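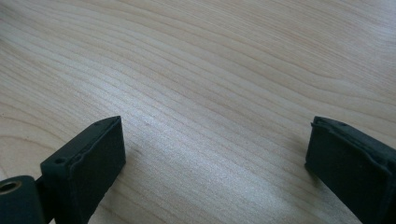
The Pokix is our hand-held gripper for recording demonstrations, and this page is the one to read before you take it out of its case. It covers the bench rules, the daily checks, the wear limits and the record sheet we ask every borrower and buyer to use. We love this tool, and we love it most when two people in different towns can pick up one each and bring back recordings that belong together. Good practice starts with the opening position: fingers well apart, nothing between them, and a clear stretch of worktop in view, as on the pale wood shown at the top of the page. Get that right and the rest of the session goes so much more smoothly!

## What comes in the case

- Pokix hand-held gripper, with camera fitted
- 2 spare finger pads
- Hex key and pad lifter
- Bristosik reference block, for checking the opening
- Printed record sheets and a copy of the bench rules
- Charging lead

The Bristosik block lives in the lid. Please put it back there. It's the part that goes missing most often, and a gripper can't be signed off without it.

## The bench rules

Elli Rantala wrote the first version of these in October and they've been tidied up several times by people who use the Pokix every day. They fit on one side of paper, and that's how we want to keep them.

1. Clear the worktop before you start. Cups, phones and loose leads go on another surface.
2. Begin every take with the fingers fully open and empty. Hold for a slow breath, then move.
3. End every take the same way.
4. Keep both fingertips in the camera's view for the whole take. If one drifts out, stop and start again.
5. One person holds the gripper, and that person calls the stop.
6. Don't pinch skin, hair, cable or anything under load between the fingers.
7. Tell everyone in the room before recording begins. Anyone who'd prefer not to be recorded gets time to move.
8. Never delete a bad take at the bench. Mark it on the sheet and leave the file alone.

Rule 8 surprises new users. A dropped lid or a missed grasp can be very useful later on, and the person holding the tool is rarely the best judge of that in the moment. Write "dropped" or "slipped" and carry on.

## Daily checks

Allow a few minutes. Do them in good light, with the gripper switched off.

**Pads.** Look along the edge of each one. A pad that has begun to lift at a corner will catch on thin things such as card or cloth, so press it back and try again. If it lifts a second time, change it. Always change both together; a new pad opposite an old one grips unevenly and the difference shows up in the recordings.

**Finger screws.** Finger-tight plus a small nip with the hex key. Please don't lean on it.

**Hinges.** Open and close the gripper slowly, listening as you go. The movement should be smooth all the way with no clicking. A dry cloth around the joint is plenty. No oil, no spray, and nothing poked into the bore.

**Opening.** Slide the reference block between the open fingers. It should touch both sides lightly. If it rattles or has to be pushed, the gripper needs setting up again before it's used.

**Camera.** Wipe the lens with the cloth from the case and check the picture. Strong light on a pale worktop can wash out the middle of the view, so turn down the lamp or move the work before you touch any camera settings.

## Wear limits

| Item | Check | Change or service |
|---|---|---|
| Finger pads | Daily | After 400 grasps on rough material, or as soon as an edge lifts |
| Finger screws | Daily | If the head is rounded |
| Hinge parts | Daily, by feel | 3000 open-and-close cycles |
| Camera mount | Weekly | If it moves under light finger pressure |
| Reference block | Every 6 months | If chipped or marked |

The pad figure is for rough material such as brick, unglazed pottery and sawn timber. On smooth plastic and glass they go on for far longer, and you can trust your eyes over the tally.

## Filling in the record sheet

Each sheet covers one session on one worktop. We ask for the gripper number, the name of the person holding it, the surface, the lighting, the objects used and anything odd. "Surface" matters more than people expect. Write *light wood, matt* or *white tray, shiny*, and note any change halfway through. Santeri Väisänen sorts sessions by surface all the time and will be very happy with you.

If you run the Tang file checker, do it the same day and staple the result to the sheet. A failed check doesn't mean a wasted session. Send it in with the rest and say what you think went wrong.

## Sharing a gripper between sites

Groveck labels every Pokix inside the handle, and the number has to travel with the recordings. When a gripper moves to a new site:

- change both pads before it leaves
- run the opening check at each end, and write down both results
- include the last few record sheets in the case
- let the new site do a short practice session that isn't kept

The practice session is well worth it. People hold the tool at quite different heights, and half an hour with someone who has used it before sorts out most of that. It's good fun too, especially with a bag of mixed kitchen bits!

## Borrowing, buying and asking

Loans and sales both go through Anneli Kiiskinen. Questions about the rules themselves should go to Severin Wieser, who keeps the master copy and welcomes suggestions, small ones included. If your bench does something better than ours, please write and tell him how you do it.

Rules and wear limits last revised 2025-12-17. Older printed copies should be recycled.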